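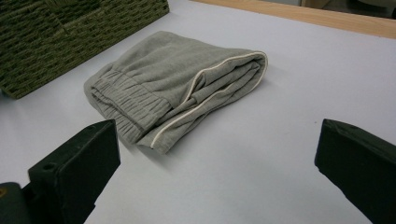
**What is the Department asking the funder to approve in this period?**
The release of the second equipment allotment, so that four replacement gripper sets and one workstation can be ordered before July.

## Equipment Progress Report, Levora Garment Handling Project
2018-05-03

The first allotment has been spent as planned. Two hand-held gripper sets were bought from Tollusitz at $657 each, and both are in regular use at the Anano site. Spare jaw pads were ordered with them - a pack of 40, charged to consumables.

Work in this period has centered on folded and bunched clothing, mainly sweatpants. The target for the period was 200 recorded handling sessions, and the site expects to meet it.

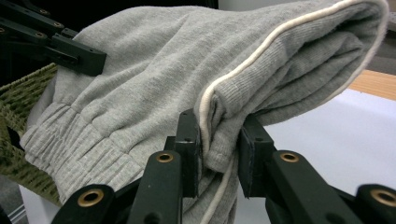

The budget for the next period assumes that two grippers will often be needed on one garment. Sets should therefore be purchased in pairs, with matching pads and fasteners. Tollusitz has offered to hold its current price until the end of July.

A Baxter robot was considered for the same budget line. The Department does not recommend this purchase at present, as the floor space at Anano has not been confirmed and the service contract would fall outside the grant period.

Shipping remains the main uncertainty. We have set aside up to $200 for it, and any unspent balance will be moved to spare parts. A revised cost table will be sent with the next report.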